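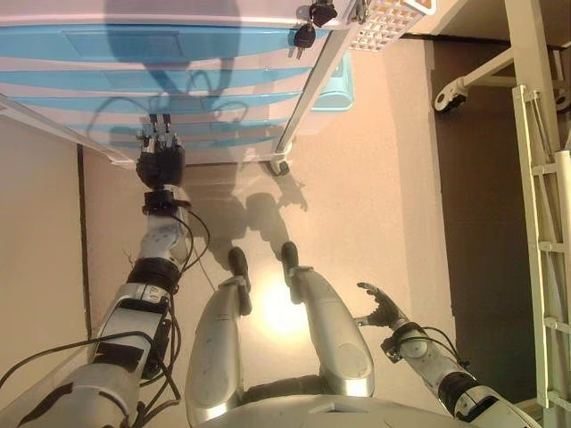

I've been asking myself all September whether a machine could take over the putting-away in our house, which on a bad Tuesday eats 90 minutes of my evening (and I'm not even a tidy person!). Folding I could live with. It's drawers that get me. A plastic cart like the white one with the light-blue fronts looks like the easiest thing in the world until you picture a robot hand going up to it, fingertips by the lower edge, having to judge how hard to pull on something that light and set on casters.

My guess is 10 years before I'd trust one with my sock drawer, and I'd be so happy to be wrong.

Filed under: Home Life, Robots & Gadgets
Last updated: September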